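Filed under: Testing & Assessment > Parent Guides

How to Read Your Child's Score Report and Ask for a Review

Score reports for the Teltside reading and math tests go home in June. The report is two pages long and most of what you need is on the first one.

1. Find the scale score. It is the large number beside each subject, and it runs from 140 to 300. It isn't a percentage, and a reading score can't be compared with a math score.

2. Look at the level next to it. There are four levels, and Level 3 is grade level. A child who is one or two points under the line is in nearly the same place as a child just over it, so read the level and the score together.

3. Check the item count at the bottom of the page. The math test has 33 items. If the report shows fewer than that as attempted, ask the school whether your child ran out of time or missed a session.

4. Turn to page two for the skill areas. Each one is based on a handful of items. Treat a low mark there as something to ask the teacher about. It doesn't prove much alone.

5. Compare with last year only if your child took the same test. Students who moved up from the Wenitz early grades test will see a blank in that column.

Asking for a review

Reviews cover the written response only. Get the form from the school office or download it from the Nesumden district site, under Families. Fill in the student number exactly as printed on the report. Write one or two sentences on what you think was scored wrong, sign it, and hand it in at the office before 3 p.m. on the last day of the review window. Keep a copy.

Brahim Bensaid in the district testing office handles the forms. Expect a letter back in the mail. Scores can go up or down after a review, and the second score is final.

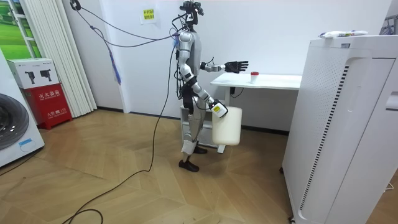
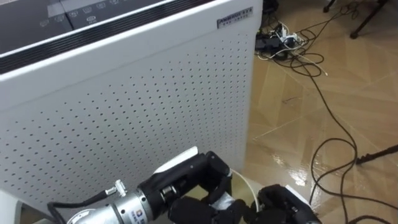 If the letter doesn't settle it, ask for a meeting with the principal. Bring the report, the letter and a few pieces of graded classwork from the spring. Classwork helps most when the teacher's grades and the test score are far apart.

Families who need the report in another language should call the office and ask for Afonso Cunha. Translated copies have the same numbers in the same places, so the steps above still work.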